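Paper First, Then the Can

2021-02-07

In our workshop in Kevby there was for many years one shelf that everybody avoided. It was the shelf with the spray cans. There were paints, oils, glues and one furniture polish with the name Daltetti, which I bought in May for a single chair and then forgot.

I have now finished with this shelf, and it took me 37 minutes. The work itself is simple, but a spray can must be treated with some respect, and I want to write down how I do it.

I start with the table. A light wooden top marks very easily, and the ring that a metal base leaves behind is difficult to remove. I learned this on a Brolorier sideboard, which still carries its ring today. So I lay down a big sheet of white paper before any can comes off the shelf. Newspaper also works, but the print can come off on the wood when it gets damp. On white paper you see at once if a can is leaking, and in which colour.

Then I take the cans one after another. I turn each can and look at the base, where rust usually begins. I look at the nozzle and at the date, if there is one. A can with rust or a dent goes directly in the box for the recycling station. It should never be pierced, also when it seems empty.

The good cans get a wipe with a dry cloth. They stand upright on the shelf again, away from the radiator and from the window. I sort them by use, with paint on the left and oil on the right. My neighbours sort by colour of the label, and they seem happy with it too.

From 23 cans I kept nine. The shelf is a plain one from Moschos, and it looks much wider than before. The paper I folded and kept, as it had only creases and one small spot of oil. It can serve once more when I come to the drawer with the glue tubes.
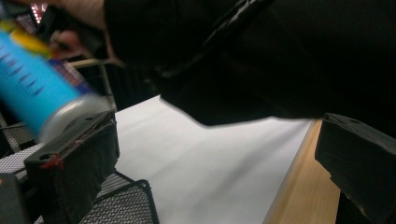 A blue spray can over the paper, silver base downwards.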